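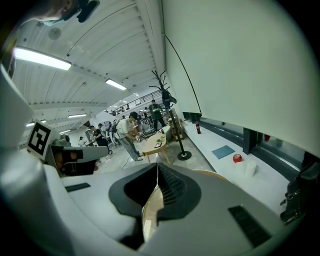
Demo area, long counter side, with the hand-held gripper up and the round table beyond.

Open day walk-round: checklist with my comments
Upstairs workspace, September. Filled in on my feet, so forgive the grammar.

I did this once before the doors opened and again after lunch, when it's always a bit messier! Marks are OK, FIX (sort it today) or WATCH (fine, but I want somebody keeping an eye on it).

1. Lighting over the demo area: OK
Nearest ceiling light is nice and bright. The ones towards the back look dimmer, so if the Dekora people want to give their talk down that end I'd like a floor lamp brought up for them.

2. Walkways: WATCH
Visitors drift. They come in, spot the counter, and stop dead right by the coat rack. I'd like the rack shifted back towards the wall before the second group, and the chair tucked in properly. The little round table can stay where it is as long as it isn't used as a step (yes, last year).

3. Cables: FIX
There's a thin black one hanging down the side of the big white wall panel towards the counter. It isn't across the floor, which is good, but it's at just the right height for a small child or a rucksack strap. Clip it up, please. I've left clips in the tin by the kettle.

4. Counter and demo objects: WATCH
The cola bottle, the apple and the blue mat are all fine for people to try picking up. My only moan is the bottle: keep the cap screwed on tight, and if it gets dropped, swap it for another one and let it settle well away from the electrics. No eating the apple once it's been handled. I mean it!

5. Hand-held gripper: OK
I had a good go with this and I'm rather fond of it. The housing felt smooth all round, no sharp bits, and the black rubbery pad was firmly seated when I gave it a wiggle. Fingers out of the gap when it closes, though, and that wants saying to every group, including the grown-ups. Wipe the pad between groups. The black and white square marker next to it mustn't be picked at or covered with a visitor sticker.

6. Bigger equipment on the stand: WATCH
Staff only within arm's reach. Hrytsenko are lending us a barrier, and it must be across before any visitors come up, with the stop button where the demonstrator can slap it without looking. I tested the button 2 times and was happy. I'd still like the tubes looked over again at the end of the day.

7. Numbers in the room: WATCH
Groups of 10, and no squeezing in a couple more because they've come a long way. If the Ultia group turns up early they wait downstairs with a biscuit.

8. Upper level and railing: OK
Gave the railing a proper shove and it didn't budge. No leaning over to film, no bags hung on it.

9. Bags and coats: FIX
Coats on the rack, bags under the counter at the far end. Bags up near the windows are going to end up on somebody's foot.

10. Ways out: OK
Both doors open, and the narrow one measures 680 mm, so wheelchair users should be shown to the main door from the start. I've asked for a bigger sign. Wondetti printed the last one and it was lovely but you needed binoculars.

To do before the next group: cable clipped, bags moved, coat rack back. I'll come up again at half past three to check the cable.

Related items
Open day: notes for demonstrators
Gripper cleaning and storage sheet
Visitor sign-in and group times
Upstairs workspace: lone working checklist
Kettle and kitchen corner checks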